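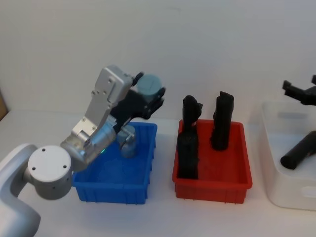
Sorting task, teleoperated demonstrations, second block

January 2021

Purpose of the day: to continue the demonstrations for the sorting task with two arms. The operator moves the arms by remote control and the robot records what it sees and what the joints do. In the first block we taught the short version with one arm only. Now both arms must be used, and the cylinders may change bin by either hand.

Setup as in the Trostirska protocol, with bins on the white table against the plain wall. I have kept the blue bin on the left and the red one beside it. The left hand is the one that takes from blue. The protocol asks for the same bin order in every demonstration of a block and I agree with this, as in July we mixed the order too early and the policy learned very little from it.

Control program: Skulus, the version before the last update. I did not want to change it in the middle of a set. The Rawat gloves were charged over night. The calibration of the right glove took three attempts, the thumb value was jumping. After I closed and opened the hand slowly a few times it became stable.

Demonstrations

Target for the whole set is 1120. I know it is a big number for this table. We have 842 good ones from before and 278 are still missing. Today's plan was 80 and we made 80, but I still have to look through them and surely I will throw away some.

How I grasp now: I come to the cylinder from above, stop, wait until the hand is quiet, then close the fingers. Before, I was closing while the arm was still going down, and on the recordings it looks like one movement. It is faster for the operator but the policy then closes in the air. Please, everyone who operates, make the stop. It does not need to be long, 200 ms is enough.

After the grasp, lift straight up until the cylinder is well over the rim, and only then go sideways. I had the habit to cut the corner and touched the rim of the blue bin more than one time. A touched rim is not a reason to delete the demonstration if the bin did not move. If the bin moved, delete it and put the bin back on its place.

The most difficult part is when both hands must be near the middle.
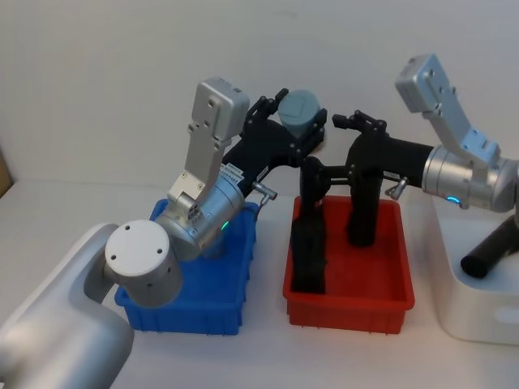

When the hands are so close, the operator sees the distance badly, because in the headset one hand covers the other. My rule for today was that only one arm moves at a time in the middle zone. The second arm waits over its bin and keeps still. I would like to write this rule into the protocol, but I want first to hear what the others think. It makes the demonstrations longer and there is a danger that the policy learns to wait too much.

Problems

- Small delay in the video in the late afternoon. I paused, restarted Skulus, and it was normal again. The demonstration which was running is marked as bad.
- The fingers of the right hand open not completely when I am tired, because I do not stretch my own hand enough. This is my fault and not the glove's. Change operators more often.
- The gripping tape we ordered from Grellero has still not arrived. I continued without.

To do

- Look through today's recordings and mark the ones with touched bins.
- Compare the length of today's demonstrations with the first block.
- Ask if the headset view can be moved a little to the side for the middle zone.
- Send Grellero a reminder.
- Decide about the one-arm rule before the next block starts, otherwise we will have two styles in the same set.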